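Pilkington parking permits - quick update

Jan 31, 2022. Renewals open now. 345 permits this year, up 22. Online only, no paper forms at the Fleten desk anymore. Have your plate number handy before you start, the page times out after 3 minutes and you loose everything.

Lot C stays closed till April. Sorry. Overflow is the Sunov side, gravel part only.

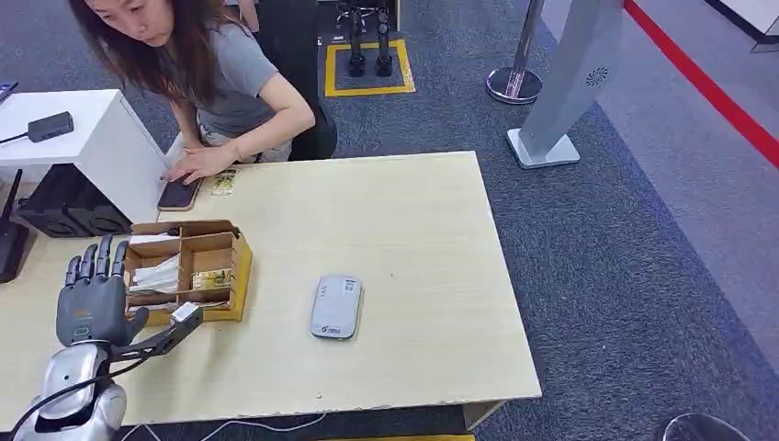 One reader in Skedance Court wrote in that the gravel is fine for a truck but her low sedan scrapes every morning, and could the town please grade it before the thaw. Passed along. No answer yet.

Guest passes - same price, still good for one night. Hang them on the mirror, not teh dash.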